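Reading time: 2 minutes

Pre-session checks for the hand-held grippers, with my comments (Trultley kit, packaging tasks)

1. Jaws close flat and open fully. PASS. Lovely and smooth after the clean, I could play with them all day.

2. Bushings seated, no wobble in the fingers. PASS, though I'd like to look at the right-hand one again in November (it felt a tiny bit stiff when I turned it over).

3. Screws tight on the jaw block. One was a quarter turn loose. Tightened, PASS.

4. Wrist straps. PASS with a moan: the Velcro is going furry and we've got 93 sessions still booked on the Sorolville job. Please order more!

5. Lens wiped, card has space. PASS. Last batch came to 1,495 usable examples and a fair few of the others were lost to smears, so do wipe it every single time.

6. Bottle caps done up before anything gets picked up. PASS.

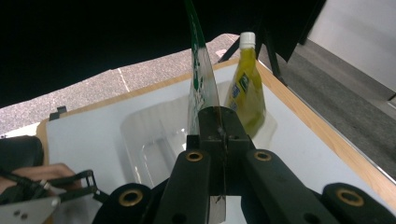

7. Thin plastic sheets. Grip low and go gently, they bend as soon as you look at them. I'd keep the slow, wobbly tries as well as the neat ones, the Firkska people want both and we owe them more than 4,000 by the end.

8. Table edges and floor clear of trailing leads. FAIL first go, one lead by the door. Taped down, now PASS.

9. Rest break every 5 runs. Not ticked, I forgot (sorry, my thumb knows about it).

Next check due before the afternoon session. Spare straps are in the Ông box, bottom shelf.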